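4.3 What the second arm is supposed to pay for

The proposal circulated by Homix in April treats a second arm as a fixed cost of any bottle-handling cell. The reasoning is short. One gripper holds the body, the other works on the cap, and a station that does both needs two of everything: arm, controller, gripper, wrist camera, mounting plate. Our view is that the argument has been accepted too quickly, mostly by people who will not be paying the service contract.

Two questions tend to get mixed together. The first is whether a two-arm station can be built, and we have no quarrel there. The second is whether a small lab should put the second arm in its first-year budget. Kairys and Ots went through the quotes from Trandaditz and Grustora line by line and found that neither listed cable dressing, spare finger pads or hours for calibrating one arm against the other. Trandaditz did list a "integration allowance" of 400 hours, with no breakdown. Grustora quoted 168 hours and said the rest would be handled by the customer's own staff. We do not see how both figures can describe the same job, and neither vendor would say what was left out.

Figure 4 shows the kind of work the quotes are meant to cover. Who or what takes the cap is the part that changes the price: a gloved hand is on it in the third panel, a second gripper in the fourth.

Figure 4. Gripper and bottle of orange liquid on a white tabletop, four views. 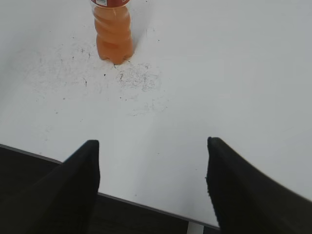
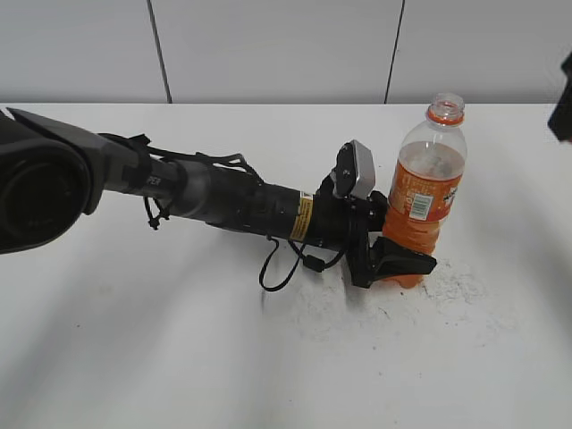
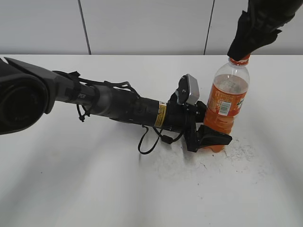
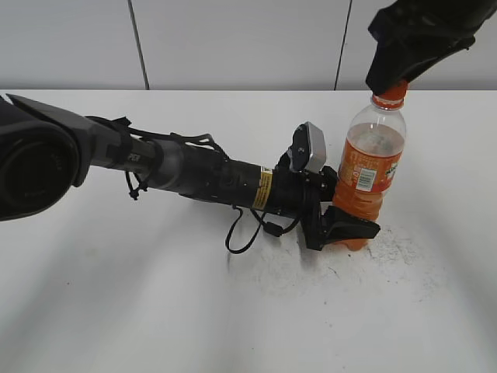
Should a lab buy both arms in the same order to get the package discount?

Only if the second arm already has scheduled work for its first year. The discount in the Trandaditz quote comes to $700, and the yearly service fee on the second arm is $1452, so an arm that waits a year for its task has lost the saving twice over. Order one arm, ask for the price of the second to be held in writing, and pay for a table and base plate that can take both.

We would add a caution about the labor side of the comparison. Homix counts a person at the station as a full-time cost and the second arm as a one-time cost. Both are wrong in the same direction. A person who opens bottles for part of a shift does other things with the rest of it, and an arm needs somebody to look after it - more so when it shares a workspace with another one. Þrastardóttir's spreadsheet, which we used as our starting point, keeps these on separate lines, and the gap between the two options shrinks a good deal once that is done. It does not vanish. A lab running the same bottle all day may well come out ahead with two arms, but we have not been shown one that does.

Consumables deserve their own line too. Finger pads wear, cables get replaced, tabletops pick up marks, and test bottles get used up. Grīnberga was the only supplier that gave us a price for replacement pads without being asked, and its quote was the highest of the three. We suspect the other two would move closer to it if they were made to fill in the same form. Until then, the ranking by purchase price in section 4.2 should be read as a ranking of how much each supplier chose to mention.

Get new sections by email as they are posted. You can unsubscribe at any time.

Comments (3)

Rodrigo Pastor, 12/28/23
Fair on the discount, less fair on labor. Our operator does not want to be the one holding caps and I can't blame her. Where does turnover go in the spreadsheet?

Chathurika Ekanayake
Held prices are worth little if the model gets discontinued. We had one held and were then offered the newer version at the newer price. Get the model number into the letter.

Indrek Kairys
@Rodrigo it isn't in there. It should be, and I have no good number for it.

Contact the authors | Copyright the authors | Back to top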